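Nollell Publishes Setup Routine for Its Simulated Picking Cell

LONOTPORT, May – Nollell has released the full setup and upkeep routine for Osto, the simulated picking cell its engineers use to prepare gripper settings before they go to a physical arm.

The routine covers one cell and one two-finger gripper. It explains how to zero the fingers, check the wrist view and reload the tabletop objects after a fault. A complete check takes 8 minutes, down from 67 when the steps were done by hand.

"Most of our lost time came from finger offsets that had drifted between software updates," said Garba Onyeka, who maintains the cell. "Now the offsets are checked first, and the run does not start until they match."

The release includes 237 saved object layouts and a log of 3800 grasp attempts. Sixten Nordin, who wrote the repair section, said users should restore the joint limits before changing anything else – a wrong limit can look like a bad grasp.

The routine is available now to Nollell customers. Questions about setup can be sent to Iddrisu Dogbe at the Lonotport office.

Wrist view in Osto, gripper open, with a purple and white spray bottle between the fingers and the camera's far background in teal and white: 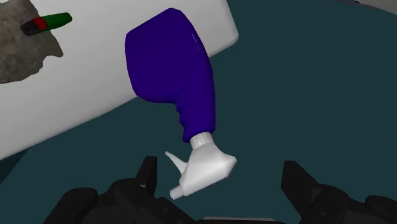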